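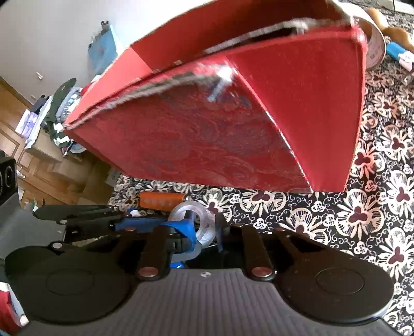

The red box, tilted, with the roll of clear tape and the rug.

September, just after 3

Back to the red box this afternoon, having put it off for longer than I meant to. It's the one that came over from Clivarville with the rest of the Rowbotham papers, and I must admit I've grown rather fond of it, battered as it is. The marbled paper is lovely stuff (a faint darker swirl in the red, which you only really notice when you tip it to the light) and it has a proper texture under the thumb. The plainer, brighter face next to it is smooth by comparison, so whoever made the box either ran short of the one paper or liked the contrast. I like the contrast.

The bad edge is the one where the covering has peeled back. The board is torn and gone fluffy, grey and white layers all showing, and it will only get worse every time somebody picks the box up by that side, as everybody does, me included. Leanne Dunmore thinks we should trim the fluff off and square it up. I'd much sooner lay the fibres back down with paste, press them overnight and see what we have left before anyone goes near it with a knife. She's coming round to it, I think!

Plan as it stands: thin wheat paste, worked in with the small brush, then blotter and a strip of board on each side, 8 hours at the very least under the Staltau weights. After that a narrow repair in the Darnance red, which isn't a perfect match but is closer than anything else in the drawer. I tried 3 reds against it by the window and the other two went horribly orange.

No clear tape on the box itself, please, not even to hold things while the paste goes off. It will lift the marbled paper when it comes away, and we've been caught like that before with number 34. The roll is for the outer parcel and nothing else.

Size of the long side, for the tray list: 184 mm. I still need to measure the flaps, and to ask Leanne whether she wants them left free or tied with cotton tape for the shelf. Paste to be made fresh in the morning, the jar in the fridge smells of cheese.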